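Pirker open day: double-door demo in simulation, how is the view set up?
Posted in Mobile Manipulation, Tuesday

I went to the open day at Pirker and watched the simulated door task on the big screen. Saved these from the handout: 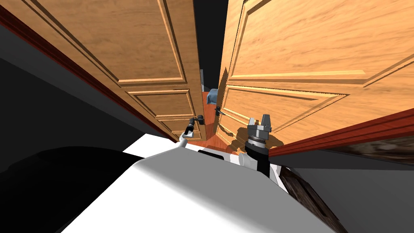
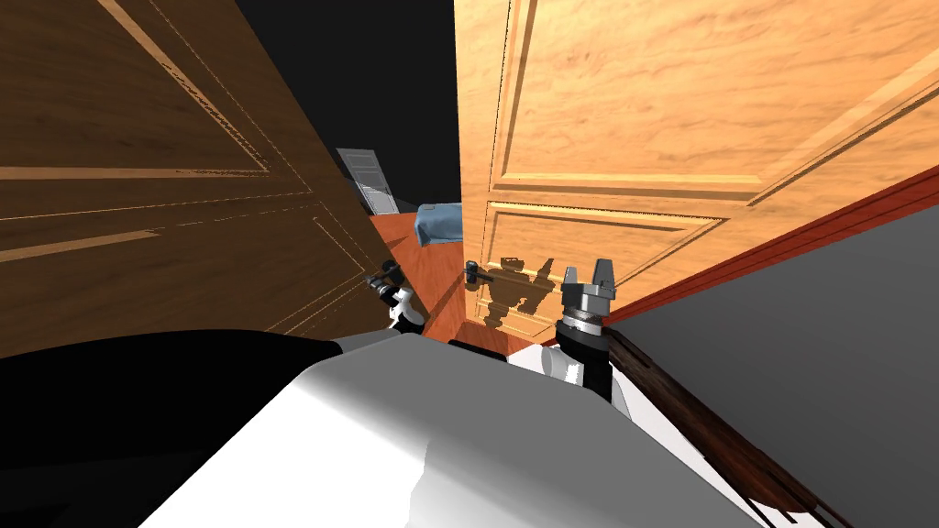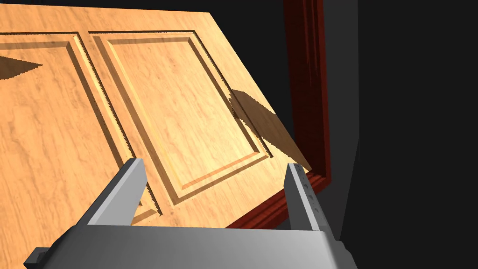

Two things I didn't get to ask. Why is the view tilted so steeply, and does a policy trained on rendered doors carry over to real lever handles? The presenter mentioned 577 episodes and moved on.

Zatham
Tilt depends on where the virtual camera is mounted. A camera on the body looks down past the shell at the arms, one on the wrist looks along the fingers. Doors slant in both. Transfer: vary wood, lighting and handle height per episode, then test on hardware. We needed 16 door variants before the results held up. Spring stiffness was the harder part.

Lacson
577 is not many. Depends on the task.

Rumico
Ask them for the contact settings. With 3 physics substeps our fingers slipped off the lever; with 5 they held.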